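Student Robotics Project: Handheld Gripper Studio
Photo Gallery

The Handheld Gripper Studio is a one-semester project course offered by the Department of Applied Computing at Priedītis College. Students work with handheld grippers in place of a full robot arm, and use them to record short demonstrations of everyday tasks. The recordings serve as training material for the control software that each team develops and presents at the end of the course.

The course was first offered in September as an elective and is open to students in their second year or later. Teams of three are formed during the opening session and remain together until the final presentation. No earlier experience with robotics is required, although students are expected to have completed an introductory programming class. Instruction is led by Shanthi Samarakoon, who also directs the department's student project program.

The gallery was published on January 25, 2023, and accompanies the course report available from the department office.

Working in the Computer Room

Course sessions take place among the department's regular workstations. Each gripper in use carries a printed marker cube, which allows its position to be followed during a recording. A second gripper is held at the right of the person's sleeve, with its fingers pointing toward the middle of the room.

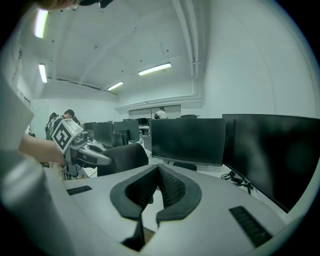 Why do students begin with handheld grippers and not with a robot arm?

A handheld gripper lets a student demonstrate a task directly, with the motion of his or her own hand. Teams can therefore start recording in the first weeks of the course, before they have learned to operate an arm safely. Work with the department's arm, known to students as Ollis, begins in the second half of the semester.

Recording Requirements

Every team submits 40 accepted demonstrations for its assigned task. A demonstration is accepted when the gripper's path can be recovered from start to finish and the object remains in view at the moment of grasping. Recordings that do not meet these conditions are returned to the team with written comments and may be repeated during open hours.

Teams name their own projects. Cellau is concerned with the sorting of small household items. Anodis deals with the handling of soft materials – a subject that students have found considerably more demanding than rigid objects, as cloth changes shape each time it is picked up.

Handling Soft Materials

A piece of gray fabric hangs into the dark lined opening of a light gray unit, with a marked gripper held nearby. Fabric tasks call for slow, even movements and a clear view of the edge to be grasped.

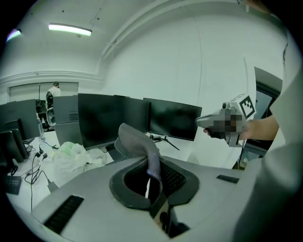 Assessment and Final Presentation

Grades are based on the quality of the recordings, the written documentation, and a public presentation lasting about 6 minutes. During the presentation, each team explains how its task was defined, how its demonstrations were selected, and what changes were made to the software in response to early results. Unsuccessful trials are included in the documentation and are given the same attention as successful ones.

Participation and Contact

Students who wish to enroll should submit the project course form together with a short statement of interest. Places are assigned in the order in which complete forms are received – students in their final year are given priority when the course is full.

Questions regarding the course, or requests to use the photographs in other college publications, may be directed to Shanthi Samarakoon at the Department of Applied Computing, Room 61.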